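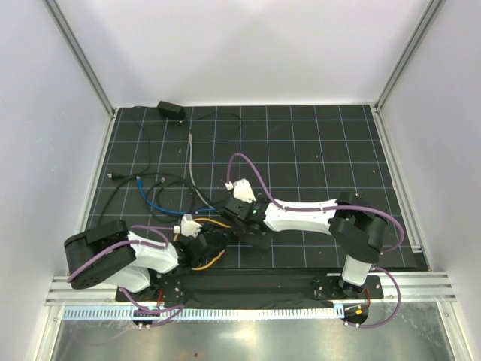 How to run a two-arm demonstration at your open day

We open the workshop at Norness to visitors every February, always on the Friday, and after a few goes at it Lindalva Rocha and I have settled into a way of doing things that you are very welcome to borrow. It suits a bench with 2 arms, a grid mat and a handful of ordinary things to pick up.

Start with the task. Cables go down wonderfully well! Everybody has a drawer full of them at home, so people understand at once what the arms are up against (children especially, who will tell you all about the drawer). Pick a few in different colours, say a blue network cable, a yellow one and a plain black one, so that you can say "watch the blue one" and the people at the back can follow you.

Spread them over one side of the mat and let a few cross each other. Leave a plug or a power adapter in among them, as something solid gives people a place to look.

Next, move both arms slowly by hand control to where the grippers almost meet over the mat, and check the arms' own cables as you go. You want enough slack for the elbows to swing, and no loop that can catch on the front rail. Do this before the doors open, please. I once did it in front of a full room and I was pink for the rest of the afternoon.

Keep each group's turn to 5 minutes and talk all the way through it. Say which arm is going to move, then move it, then stop and let people ask things. If a cable slips, carry on chatting and have another try.

Keep visitors behind the line while the arms are powered, and have one person by the stop button who does no talking at all. Fadwa Ouazzani does ours, and she brings her own stool.

Between groups, mess up the cables again and give the mat a quick wipe.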